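Stirkudora Craft Board > Soft toys and felt food > Cleaning a plush ketchup bottle

diem_truong
February 9, 2016
Hello everybody. I have a plush Heinz ketchup bottle, red and fuzzy, with a big white label on the front. My daughter plays grocery store with it every day and now the white part is going gray. I am afraid to wash it. The letters are stitched in black and the 1869 is in red, and I think the color can go into the white. Did somebody try this already?
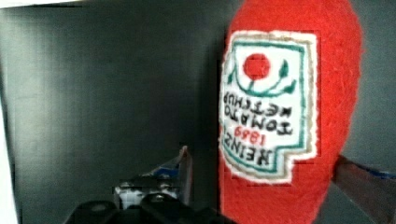 I have at home only the Travach wool soap and normal dish soap. The tag with washing instructions was removed before I got it, so I can not check there.
Thank you, Diễm

kmacleod
Put it in a pillowcase, cold water, gentle cycle, done. I washed all our play food like this, 2 times a year. People worry too much.
Karine

patchbox367
I don't agree with Karine. Red felt is the worst one for bleeding. I had a felt tomato that made a whole lemon pink. And if it is stuffed hard, it takes days to dry inside and then it smells.

kmacleod
Was your tomato wool or polyester? Polyester toys from a factory do not bleed, at least mine never did.

patchbox367
Wool, ok. But she did not say what hers is.

diem_truong
I do not know what it is - it feels like felt but more hairy. How can I test the color?

patchbox367
Wet a white cotton swab, press it on the red at the back for one minute. Then the same on the green leaves and on the red numbers. If the swab stays white, clean only the label with a damp cloth and a little of the wool soap. Do not rub, the fuzz makes small balls.

diem_truong
I did the swab on the back and it stayed white. On the numbers it was a very little pink, or maybe I imagine it. So no machine for me, sorry Karine. I will do the label by hand on Saturday.

kmacleod
Your toy, your choice :) Dry it with the label up.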